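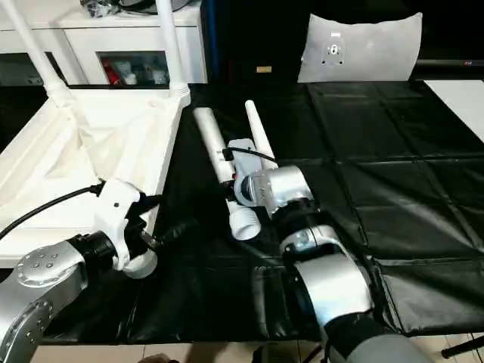 異径の塩ビ管2本を平行に抱かせる場合の、基準面と固定位置について意見をください。雨水タンク脇に立てる予定の組み物で、太管が410 mm、細管が534 mm、どちらも定尺1,000 mmの管から切り出しました。根元寄りを薄いグレーのブラケットでつなぎ、黒の細いケーブルもそこに通してあります。太管の手前側は白のねじ継手です。現状の問題は、根元では管の間隔が揃っているのに、先端側で測ると4 mm開くことです。ブラケットはFlodaの異径用で、締め込みトルクの指定はありません。作業台には黒のビニールマットを敷いています。折り目が格子状に残っていますが、管の下に定規を当てた限りでは影響は小さいと見ています。

確認したい点は次のとおりです。
・根元寄りの一点固定のまま平行を出せるか
・先端側に二つ目の固定を追加すべきか
・ケーブルは本締めの前と後のどちらで通すか
投稿者:haikan_kabe
2025年1月20日

──────────
返信 1 投稿者:スミ出し係

先にマットを外して測り直すことを勧めます。折り目の稜線は、マットを広げた直後だと意外に高さがあります。管が稜線を一本またぐだけで、細い方は浮き、太い方は沈みます。定規の当て方によっては見えません。
測定は定盤が理想ですが、なければ厚手のガラス板で足ります。管の外面で測るのではなく、管芯間に換算してください。異径なので、外面の隙間だけ見ていると締め付け時の楕円変形を平行度のずれと取り違えます。

──────────
返信 2 投稿者:VP_danmen

マット犯人説には賛成しません。折り目で浮くのは上下方向で、先端が開くのは左右方向です。面外と面内を混同しています。
疑うべきはブラケットの把持長です。幅の狭いブラケットで管を抱くと、受けの内径と管外径の差がそのまま角度の遊びになります。把持長が短いほど先端での振れは拡大します。計算は単純で、遊びを把持長で割り、固定点から先端までの長さを掛けるだけです。

haikan_kabeさん、受け内径と管外径の実測値を出せますか。塩ビ管の外径には公差があり、カタログの呼びだけでは判断できません。

──────────
返信 3 投稿者:スミ出し係

>>返信 2
面外と面内の区別は承知しています。ただ、異径管を平らな面に寝かせた時点で管芯の高さは違います。ブラケットが同芯高さで設計されていれば、細管は面から浮いた状態が正しい姿勢です。そこで両方を面に押し付けて締めると、ねじれが入り、左右の開きにも化けます。基準面が荒れていればなおさらです。
まず、細管の下にスペーサーを入れて芯高さを合わせてから締めたかどうかを確認すべきでしょう。

──────────
返信 4 投稿者:haikan_kabe

スペーサーは入れていません。両方とも面に落として締めました。
ブラケットの受け側は、太管側がほぼ隙間なし、細管側は手で差して軽く動く程度です。ノギスの値は今夜取ります。ケーブルは仮締めの段階で通しました。

──────────
返信 5 投稿者:nejikomi

平行度の話と別件で、ねじ継手について。継手は接着済みですか。まだなら、ブラケットの本締めを先にしない方がいいです。継手の接着では押し込みながら保持する必要があり、その力がブラケットに入ります。私は次の順にしています。
1. 切断、面取り、仮組み
2. 継手だけ接着、養生
3. 継手のねじ側を相手部品に合わせて向きを決める
4. ブラケット仮締め
5. ケーブル通し
6. 芯高さを合わせて本締め

ねじ部はシールテープで、接着剤は使いません。樹脂ねじに接着剤を回すと、後から分解できなくなります。

──────────
返信 6 投稿者:VP_danmen

>>返信 5
手順2と3は入れ替えです。平行ねじの継手なら向きは後でどうにでもなりますが、テーパねじだと締まり位置が相手任せになります。接着してから向きを決めようとしても、締め込み不足か締め過ぎのどちらかになる。相手部品と仮に組み、管と継手に合いマークを入れ、そのあとで接着です。

テープについては同意見です。巻き数を増やし過ぎると雌ねじ側の樹脂が割れます。

──────────
返信 7 投稿者:nejikomi

>>返信 6
合いマークの件は了解しました。私の現場はユニオンを挟むので、向きを気にしたことがありませんでした。ユニオンなしの構成なら、おっしゃる順序が妥当です。

──────────
返信 8 投稿者:tsutsu_410

ケーブルの通し方について。ブラケットに細いケーブルを通す場合、管とブラケットの間に噛ませると、それ自体がくさびになります。細管側で遊びがあるのに先端が開くという症状は、これでも説明できます。切り分けは簡単で、ケーブルを抜いて同じ締め方をし、先端の間隔を測るだけです。
あと、屋外に出すならケーブルの外被が管の端面に擦れる箇所を全部丸めてください。面取りが内側だけの人が多い。外側も必要です。

──────────
返信 9 投稿者:haikan_kabe

測定しました。条件を変えて三通りです。
A:元の条件。先端側の開き4 mm。
B:ケーブルを抜き、ほかは同じ。開きは少し減るが残る。
C:ケーブルを抜き、細管の下に板を入れて芯高さを合わせ、ガラス板の上で締め直し。スケールの目盛りでは開きを読めない。

受けと管外径の差は細管側で0.3 mmでした。把持長が短いので、VP_danmenさんの式で計算すると、Aの値の半分程度は遊びだけで出ます。残りがケーブルと芯高さの分だと解釈しています。

──────────
返信 10 投稿者:VP_danmen

Cで読めないのは、遊びの中でたまたま平行な位置で止まっているからです。遊びがなくなったわけではありません。立てて風を受ければ動きます。二つ目の固定を推します。位置は太管の先端寄り。細管はそこから先が片持ちになりますが、突き出しは長さの差程度で済みます。

──────────
返信 11 投稿者:スミ出し係

二点固定には条件付きで反対です。塩ビの線膨張は大きく、長さも径も違う管を二点とも剛に固定すると、夏場に伸びの差が逃げません。昨年の8月、南向きの壁で似た構成を組んだところ、上の固定が滑って管に擦り傷が入りました。二点目を入れるなら、軸方向に滑らせる側と固定する側を分けるべきです。
Demetrio Marínという人が配管支持の覚え書きで同じ区別を書いています。固定支持は一つ、残りは案内支持、という整理です。

──────────
返信 12 投稿者:VP_danmen

>>返信 11
この長さで膨張差は問題になりません。線膨張係数を7×10^-5とし、温度差40度、534 mmの全長で計算しても1.5 mm弱です。太管の長さに収まる固定間隔ならさらに小さく、しかも二本とも同じ材質で同じ方向に伸びるのだから、差分はもっと小さい。擦り傷は壁側の固定が原因ではありませんか。壁と管の差なら話は別です。

──────────
返信 13 投稿者:スミ出し係

壁固定でした。管同士の差に限れば、その計算で異論はありません。ただし日の当たり方が二本で違えば温度も揃わないので、案内支持にしておいて損はないという立場は変えません。

──────────
返信 14 投稿者:tsutsu_410

二点目の候補としてはDruvariの樹脂バンドが手頃です。内側に薄いゴムを貼れば案内支持の代わりになります。Nerauの金属バンドは締め代が大きく、薄肉管だと変形します。VPなら耐えますが、VUには使わない方がいい。

──────────
返信 15 投稿者:haikan_kabe

管種は太い方がVU、細い方がVPです。金属バンドは見送り、樹脂バンドにゴム貼りで進めます。
ねじ継手はまだ接着前でした。相手部品を仮に組み、合いマークを入れてから接着します。ケーブルは管との間に噛まない経路に変更し、本締め前に通します。マットは作業台の保護用として残し、測定時だけガラス板を載せることにしました。

──────────
返信 16 投稿者:nejikomi

接着剤の養生中は、継手側を浮かせて管だけ支えてください。継手の下面が台に触れたままだと、わずかに傾いたまま固まります。VUの太管と継手の組み合わせは、差し込みのきつさが品番でかなり違うので、仮差しの段階でどこまで入るかを管に線で残しておくこと。

──────────
返信 17 投稿者:haikan_kabe

仮差しの線は入れてあります。細管側の受けの0.3 mmはどう埋めるのがいいでしょうか。ビニールテープ一巻きで考えています。

──────────
返信 18 投稿者:VP_danmen

ビニールテープは夏に糊が流れるので不可。自己融着テープか、0.1 mm台の樹脂シートを巻いて詰めてください。重なりを作らず突き合わせで。

──────────
返信 19 投稿者:tsutsu_410

樹脂シートならMirandaの切り売りで幅の細いものがあります。突き合わせの継ぎ目は、ブラケットの割りの位置に持ってくると締めたときに逃げません。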